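Moving my mail archive off the old laptop

I finally moved my old email off the laptop I stopped using two years ago. It took most of a weekend, and a good part of that was waiting. I'm writing down what I did so I can find it again, and maybe it helps someone else with a pile of old mail.

The archive was in Malel, a desktop mail program I used for a long time. Malel keeps each folder as one big file. My inbox alone had grown to 3 GB and the program took up to 90 seconds to open it. Search still worked, but it was slow, and it would sometimes skip attachments.

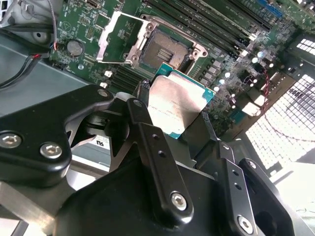
I first tried the built-in export. It asks for a folder and a format, then shows a progress bar. Mine stopped at the same message every time, a newsletter with a broken header. There is no option to skip a bad message. I deleted the newsletter, ran compact on the folder, and started over. After that the export went through, but the dates on some sent messages had changed to the day of the export. I didn't want that.

So I threw out that copy and used Cemer, a small command line converter. It reads the Malel files directly and writes each message as a separate file. The command is short. You give it the source, the target, and a switch to keep the original dates. Leave Malel closed while it runs. I had it open the first time and ended up with an empty Drafts folder.

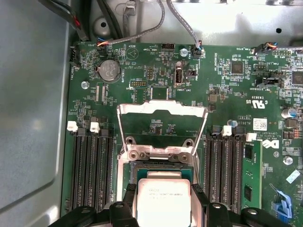

A few notes on settings. Cemer splits the output into batches of 400 messages unless you tell it otherwise. I set it to 100, which made it easier to find the batch with a problem in it. It also writes a log, and you should read the log. Mine listed a handful of messages with attachments it couldn't decode. Most were old calendar invites, so I let them go. Two were scanned receipts and I saved those by hand from Malel.

Folder names with a slash in them come out wrong. I had one called "House/Taxes" and it turned into two folders, one inside the other. Rename those before you start.

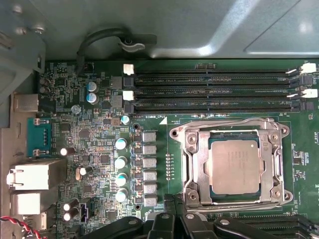
The converted mail now sits on the desktop in the spare room, with a second copy on an external drive. For reading it I use Irnberg, which can index a plain folder of messages. The first index ran overnight. Searching is quick now, and attachments come up too.

I still have to sort out the address book. Malel exports contacts with the first and last names swapped, and I haven't decided if I care enough to fix them all. The old laptop stays in the closet until that's done.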